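Prekau to keep its library open until eight

The district council of Prekau has confirmed that the public library on Unditz Street will remain open until eight in the evening on four days a week. The decision, published on 17 May 2022, makes permanent an arrangement first tried last October.

The longer hours were introduced after the branch at Pustent closed for repairs to its roof. Residents of both areas have shared one building since then, and the reading room, which seats 62, has often been full by late afternoon. 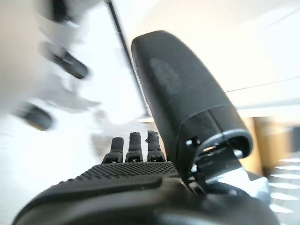
According to the council's report, 3562 visits were recorded after five o'clock during the trial. Most were by school pupils and by people returning books on their way home from work. The cost of the additional staff hours will be met from the existing culture budget -- no increase in the yearly membership fee is planned. 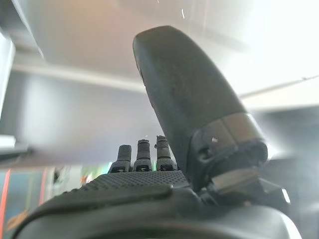

Inese Baranauskienė told the meeting that the evening hours had been welcome but that the last bus to Pustent still left at twenty past seven, and asked whether the timetable could be changed to match. The council has agreed to raise the matter with the bus operator, Grīnberga, before the summer.

The children's section will continue to close at six. Roughly 100 new titles, chiefly large-print novels, are to be added to the lending stock.

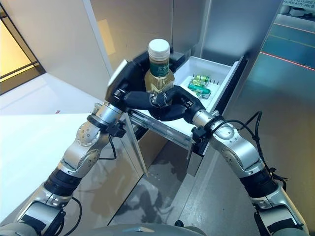

Domenica Sutter asked that the study desks on the upper floor be open to booking by telephone as well as online -- a request the library has accepted. Bookings may be made up to one week ahead at the front desk or by calling during opening hours.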